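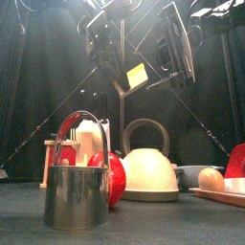
作業台に出した道具の一部。ステンレスの手桶、クリーム色のやかん、木の盆に卵

ホーム | 事業一覧 | 進捗報告 | お問い合わせ

Vimesard共同台所 備品整備事業 中間報告
読了時間 3分

5月8日までの進捗を報告します。宛先はFestport助成担当、作成はVimesard共同台所の備品係です。

1. 進み具合
計画のうち、備品の洗い出しと仕分けは終わりました。棚への配置は半分まで進み、残りは食器棚の下段と流し下です。前回報告で遅れとして挙げた作業台の入れ替えは済んでいます。

2. 備品の整理
登録した品は39点です。このうち17点は状態がよく、そのまま使います。残りは手入れをしてから戻すか、処分に回します。台帳には品名、置き場所、状態の三つの欄を設けました。置き場所の欄は、棚の位置が決まるまで鉛筆書きにしています。

手桶は水くみと野菜の下洗いに使う予定です。取っ手が高く立つため、当初考えていた吊り棚の下には収まりません。作業台の横に床置きの台を用意し、そこを定位置にします。やかんはお茶用とし、湯飲みと同じ棚に置きます。取っ手が大きいので、上の段との間隔を広げました。鉢は浅いものと深いものを分け、浅いものは手前に並べます。

木の盆は配膳のほか、卵など転がりやすい食材を仮置きするときにも使うことにしました。縁のあるものを優先して残しています。

3. 費用
今期の支出は2914クローネで、内訳は棚板、金具、ラベル用紙です。棚板はKemowの在庫品を使い、注文品より安く済みました。金具は一度寸法を間違えて買い直しています。差額は消耗品費の中で処理し、予算の組み替えはお願いしません。領収書の写しは別便で送ります。

4. 問題と対応
(1)ラベルが湯気ではがれます。棚の縁に貼る方式をやめ、ひもで下げる札に変えました。今のところ2枚が外れただけです。
(2)利用者ごとに戻す場所が違います。棚の配置図を入口に貼りましたが、文字が小さく読みにくいとの声がありました。次の版で大きくします。
(3)流し下の湿気が強く、木の道具は置けません。盆と木べらは上段に移します。換気口の追加はJabłońska工務店に見積もりを依頼中です。

5. 今後の予定
食器棚の下段を先に片づけ、続いて流し下に移ります。配置図の改訂版と台帳の清書はMieczysław Lisが担当します。換気口の見積もりが届きしだい、金額を別に連絡します。最終報告は11月に提出します。

手桶用の台については、既製品を買うか、余った棚板で作るかを決めていません。作る場合は追加の費用はかかりませんが、脚の部分に使う材が足りない可能性があります。寸法を測り直したうえで、次の連絡に含めます。

関連する記事
・備品整備事業 計画書
・前回報告:作業台の入れ替えについて
・共同台所の利用案内(改訂)
・寄付いただく食器の受け入れ基準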